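About the Binow School of Divination

The Binow School teaches tarot, lenormand, geomancy and basic horary astrology to adults. It was founded by Melati Nasution, who still teaches the geomancy course and sets the reading lists. The office is in Bevholm, on the upper floor of the Skitotska building.

Courses run for 7 weeks, with one evening session a week. New groups start in April and again in the fall. Class size is capped at 23. Students who miss a session can read the notes online, but the practice exchanges are not recorded.

Each course treats its system as a body of technique with a written history. Tarot students learn the 22 trumps and the 56 suit cards before they lay a full spread. Geomancy students cast by hand for the first month; software charts are allowed after that -- the shield chart has to be understood before it is automated. We do not teach spell work, and we do not certify anyone as a medium. 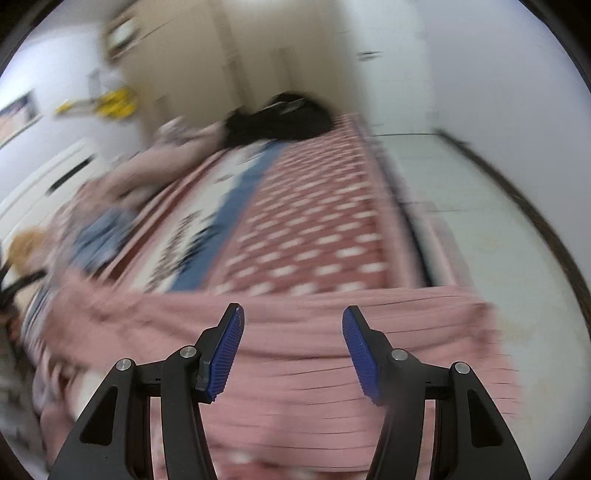 Bed, wardrobe and door, with two blue-padded gripper fingertips in front.

The lending library holds 62 titles, mostly modern reprints of older manuals. Enrolled students may borrow three at a time. The Stamatopoulos bequest, a set of annotated ephemerides and handwritten horary charts, is kept separately and can be read in the office by appointment. Scans of the charts are available on request -- the ephemerides are too tightly bound to scan.

Private readings are offered by teaching staff only. A reading lasts 50 minutes and is paid for in advance. Staff do not answer questions on medical, legal or investment matters, and will end a reading if the client insists on one.

Enrollment forms are on the Courses page. Questions about the library go to the office, which answers mail in the mornings.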